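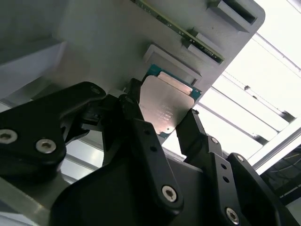 Can you take a desktop processor out of its socket and put it back in without any special training?

Most people can, as long as the computer is unplugged, the chip is held by its edges, and it goes down into the socket under its own weight with no pushing. The metal frame and its levers do the pressing for you.

I put that first because it's what I get asked most, usually in a whisper, as if the processor might hear. So this issue's bench corner is all about sockets. If you came for the printer piece, Vasanthi Hegde has it and she tells me it'll be in the January issue (she's still waiting on rollers).

Let me say straight off that I love this job. I know people who'd sooner do their taxes than swap a processor, but for me it's the best part of opening up an old workstation. You've got this big green board with everything spread out on it, and in the middle of it all there's one small square that matters more than the rest put together. It has a nice heavy feel for its size, too!

Now, the chips I'm talking about have flat gold contacts underneath and no pins. The pins are in the socket. If you learned on older machines, like I did, that takes some getting used to, because you grew up being scared for the chip and now you've got to be scared for the board. A chip like this will forgive a fingerprint on the lid. The socket won't forgive much of anything. One sleeve button dragged across those little springs and you'll be there with a magnifier and a sewing needle, saying words.

Gangadharan Unnithan, who ran the bench at Pultden before I did, used to make everybody take off their watches and rings and roll their sleeves to the elbow. I thought he was fussy. Then I dropped a paper clip into a socket my second month and I've rolled my sleeves ever since.

Before you go near the levers, do the boring stuff. Pull the power cord out of the wall and hold the power button down for a few seconds. Lay the case on its side so you're looking straight down at the board, get your lamp over it, and touch bare metal on the case. If there's a big cooler on top, run the machine for a few minutes before you shut it down and the old paste will let go much more easily. Twist the cooler a little back and forth and lift. Never yank it. On some kinds of socket the processor can come up stuck to the bottom of the cooler, and that's a bad surprise for everyone.

Take the memory out while you're at it, if you have any reason to. You don't have to, but it gives your hands more room, and old sticks like having their edges cleaned. Push the little latches outward at the ends and the stick pops up. I put mine in an egg carton in the order they came out, with a number on each in pencil on a bit of tape. Boards with two banks of slots can be picky about which ones get filled first, so if you've got 8 slots and fewer sticks than that, check the diagram. It's very often printed on the inside of the side panel, and if it isn't there, it's in the manual.

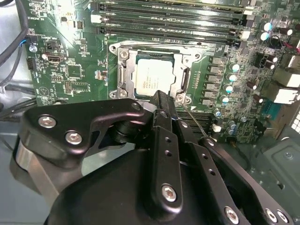

Wipe the lid next. I use a coffee filter with a little rubbing alcohol on it, because coffee filters don't shed and they cost next to nothing (paper towels leave fuzz, don't use them). Work from the outside toward the middle so you aren't spreading gray paste over the edge and onto the green part. You'll want the lettering showing when you're done. Copy it down right then! I mean on paper, with a pencil, before the new paste goes on. Eldana Ambaye once took a cooler off three separate times in one evening to read the same line of text, and she'll tell you the story herself if you buy her a tea.

Then the levers. On a lot of desktop boards there's one. On many of the bigger workstation boards there are 2, one on each side of the frame, and they have an order. Look for the small lock symbols stamped on the metal or printed near the ends, and let those tell you which one opens first. Push the lever down, ease it out sideways from under its catch, and let it come up slowly with your thumb still on it. It's under real spring tension and it'll jump if you let it. When both are free, the frame swings up and you can see what you came to see.

Stop there for a minute and just look. Get the lamp low so the light comes in from the side. All those tiny springs should lean the same way and shine the same way, like mown grass. If one patch catches the light differently, you've got either a bent contact or a speck of something. For a speck, a puff from a rubber blower, the kind people use on camera lenses. Don't use your breath, it's damp. Don't use a cotton swab either, please, I'm begging, the fibers hook on everything.

Pavithra Rajan wrote in asking how you know which way around the chip goes. Good question, and there are two answers that ought to agree. There's a small triangle on one corner of the processor that lines up with a mark on the socket or the frame, and there are little notches in the edges of the chip that match bumps in the socket wall. Hold it level by two opposite edges, line up the triangle, and lower it flat. Let go when it's all but touching. If it's right it drops in and sits level with no rocking at all. If it rocks, lift it straight up and try again. Don't slide it to find the spot!

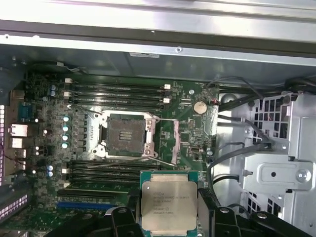
Closing up is the part that scares beginners, and I get it. You bring the frame down, you push the lever, and it takes more force than seems decent. There's often a little creak. That creak is normal if the chip was sitting flat, so check it's flat, take a breath and keep going until the lever tucks back under its catch. Follow the lock symbols again for the order.

If you're leaving a socket empty for any length of time, put a plastic cover on it. I keep every one that comes through here in a tin on the Raju shelf (so called because that's the name stenciled on it, from whatever it held before us). Need one? Ask me for box 1321 and take what fits. They're not all the same, so bring your board or at least its model number.

While the case is open, have a look at the coin battery. They're cheap, they go flat quietly, and a workstation that thinks it's some long-gone New Year's Day every morning will drive you up the wall. Look over the capacitors too, those little metal cans standing all over the place. Flat tops are what you want. If you see one bulging or crusty, bring the board in before you spend money on a processor for it.

Paste questions I'm saving for another time, because Valquíria Brandão and I disagree about the pea and the thin line and we'd fill the whole newsletter.

Last thing, the bench is free for socket work on Nov 2, 2019, and there's room for 3 machines at once. Bring your own screwdriver if you've got a favorite. Anti-static straps are in the drawer under the lamp. Put your name on the sheet by the door, and write down what processor you're taking out as well as what's going in, so I can look up your board beforehand.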